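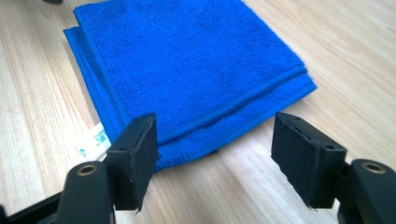 What temperature should I wash microfibre cloths at so they keep absorbing?

Warm, 30 or 40 on the dial, with a small dose of liquid detergent and no fabric softener.

kullura_dave wrote:
Mine have gone slick anyway. They push water across the bonnet and leave a film. I've been washing at 30 with powder, normal load, towels and T-shirts in together. Is the fibre finished or is it residue?

pcabral wrote:
Probably residue. Powder doesn't always dissolve fully at 30, and the cotton in the load sheds lint that the split fibres hold on to. Wash the cloths alone, liquid only, and run a second rinse.

tannin54 wrote:
I'd go hotter than that. I do mine at 60 and have for years. Wax and polish don't shift at 30.

pcabral wrote:
60 is within the care label on some cloths and over it on others. Polyester will take it. The polyamide part and the edge stitching are less happy — my older Leiva ones curled at the hem after a few hot washes. Pre-soak the waxy ones in warm water and detergent for 30 minutes and you can stay at 40.

tannin54 wrote:
Never had one curl. Might be the dryer doing it.

pcabral wrote:
Could be. I was using the dryer on high at the time. I line dry now.

Warkden wrote:
What about vinegar in the rinse? We have hard water here, 257 mg/L on the last council report.

kullura_dave wrote:
Wouldn't vinegar attack the rubber seals?

Warkden wrote:
Half a cup now and then hasn't hurt mine. Front loader, nine years old.

pcabral wrote:
I'd put it in a bucket and keep it out of the machine. Soak, rinse well, then wash as normal. At that hardness you may also need slightly more detergent than the bottle says for soft water.

kullura_dave wrote:
Did 2 washes at 40, liquid only, extra rinse, no cotton. First one left the drum foamy, so there was plenty of old detergent in them. They pick up water again, apart from one I used for tyre dressing.

tannin54 wrote:
Bin that one or keep it for wheels. Silicone dressing won't come out at 40. Or at 60, I'll grant you.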